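Lorholm Travel Money Card: Cardholder Guide

Section 7. Loading and exchanging currency

Read this section before you travel. It applies to the Lorholm card issued through Clustden branches and to cards ordered online.

7.1 Adding money to the card

1. Sign in to your account and select Wallets.
2. Choose the currency you wish to hold. The card can hold up to 8 currencies at one time.
3. Enter the amount in pounds. The rate offered is held for 34 seconds.
4. Check the amount you will receive, then select Confirm.
5. Wait for the confirmation message before closing the page.

Note: Loads made after 5 p.m. on Saturday appear in the wallet on the next working day. The rate you accepted will not change.

7.2 Moving money between wallets

1. Select the wallet you wish to move money from.
2. Select Exchange, then choose the receiving wallet.
3. Enter the amount and confirm.

An exchange cannot be reversed once confirmed. Changing the money back is treated as a new exchange, at the rate then offered.

Caution: When a shop or cash machine abroad offers to charge you in pounds, decline and choose the local currency. A charge in pounds is converted by the retailer or machine operator at its own rate, and Lorholm cannot refund the difference.

7.3 If a currency is suspended

Lorholm may suspend loads in a currency where trading in it has been restricted. Existing balances remain in your wallet and can be spent wherever the card is accepted.
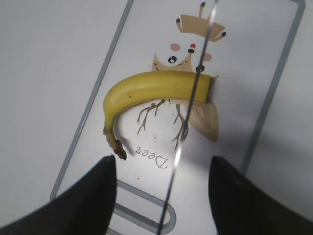

While a suspension is in force, the wallet is marked Paused. To withdraw the balance in pounds:

1. Open the paused wallet and select Close wallet.
2. Read the rate and the closing fee shown on the page.
3. Confirm the bank account to which payment should be made.

Payment normally reaches your account within 7 working days. Keep the reference number until it arrives.

7.4 Unused foreign notes

Notes may be sold back at any Clustden branch with a travel money counter. Coins are not accepted. Bring the original receipt and form 282, which is available at the counter. Damaged notes are sent for inspection and paid for separately.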